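About Hilosach

Hilosach is an independent test bench for robot grippers, arms, wrist cameras and controllers. We mount equipment, run it against a fixed set of handling tasks, and report what we measured. We do not sell hardware and we take no commission from anyone who does.

The company was started by Jairo Palomino and Duván Agudelo, who had worked together on packing line integration and had both spent too much time choosing end effectors from data sheets. A data sheet gives stroke, rated force and payload. It does not say what a finger does to a soft object that has a different shape every time, or how a controller behaves when the object turns out to be 6 mm taller than expected. Our first customer, a bakery equipment builder called Norkwood, asked us to compare two grippers for a basket loading cell. The test plan we wrote for that job is still the basis of our food handling set.

What we test

Most of our work falls under four headings.

Grippers. Parallel-jaw, adaptive and suction types. We record opening and closing time, repeatability of finger position, force at the fingertip, and results on the task set.

Arms. Mainly light arms meant for bench or shared-space use. We record path repeatability, settling time after a stop, and contact detection thresholds with the customer's gripper fitted. Arm figures taken with a bare flange are kept separate from figures taken with a tool.

Cameras. Fixed and wrist-mounted, color and depth. The usual question is how far the estimated grasp point moves when lighting or object finish changes.

Controllers. Cycle timing, recovery after a protective stop, and how much of the gripper can be reached without the maker's own software.

The food set

Food objects are where grippers differ most, and they make up more than half of our requests. The set includes braided and plain loaves, small round pastries, rolls, and whole fruit. Each object type is run from a flat surface and from a container, because the two give different results. A finger that works well on an open table may have no room once there is a rim next to it.

For each gripper we run 200 picks from the open surface and 200 picks from a container, making 400 scored attempts per object type. Every attempt is given one of five codes: clean, shifted in grasp, marked, dropped, or no grasp. A clean pick has to hold through a lift, a wrist rotation and a place. Partial credit is not used. If a run is interrupted for a reason outside the gripper, such as a network fault, the attempt is repeated and the fault is logged.
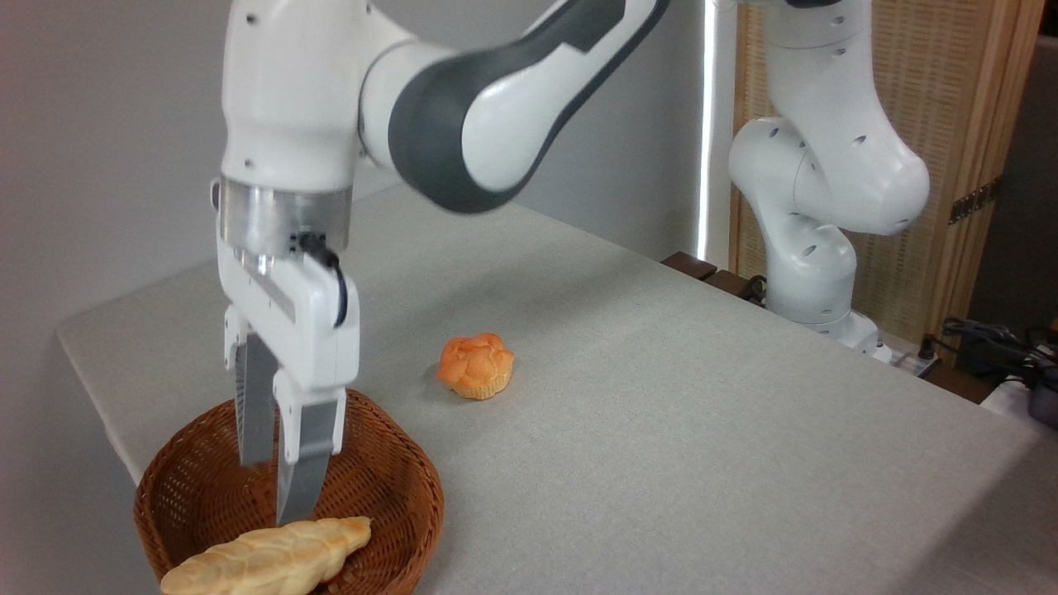 Finger geometry usually has more effect on the score than rated force does. Wide, flat fingers spread load over a crust and leave fewer marks, but they need clearance on both sides. Narrow fingers reach into corners and tend to dent anything soft. Depth of approach matters as well. On a loaf with a raised braid, the height of the contact point can vary over the length of the loaf, so a fixed approach height gives poor data. We set the approach from a height reading taken before each attempt, and we store that reading with the result.

Container compliance is the other variable we control for. Wicker flexes when a finger touches the rim, a molded tray much less so. A controller tuned for the tray may see the wicker contact too late to stop. Reports on container picks therefore state the container used, its inside dimensions and how it was held.

How a comparison is run

Customers send us the equipment or we buy it at list price. Incoming units are inspected, weighed and given a bench number. The firmware version is written down and not changed during a comparison, even if an update comes out partway through. Where two grippers are compared, both are run on the same arm with the same payload settings procedure, and the order of object types is shuffled between units.

Finger pads are replaced at the start of each object type if the maker supplies spares. Worn pads are kept and bagged with the bench number. We have been asked to look at old pads often enough to make the shelf space worthwhile.

Raw logs, video and the scoring sheet go to the customer with the report. Scoring is done from the logs first and then checked against the video by a second person. Disagreements between the two are listed in an appendix.

Reports and records

The bench archive holds 447 completed runs at the time of the June update. A run is one unit on one object type in one condition. Customers who agree to it have their results added to our shared tables, with the unit named and the customer left out. Roughly handled or repaired units are never added.

One tool came out of this work. Usta is the scoring program we use to line up force, joint and video records on a single clock. It reads plain text logs and can be supplied with a report on request. Ayala is our standard fixture plate for small containers. Drawings are sent free of charge to anyone who wants to repeat our tests.

People

Jairo Palomino runs the mechanical side: fixtures, finger changes, force measurement and incoming inspection.

Duván Agudelo runs controls and cameras, and maintains Usta.

Both sign every report. Questions about a published result should give the bench number and the object type, and will be answered by whoever scored the run.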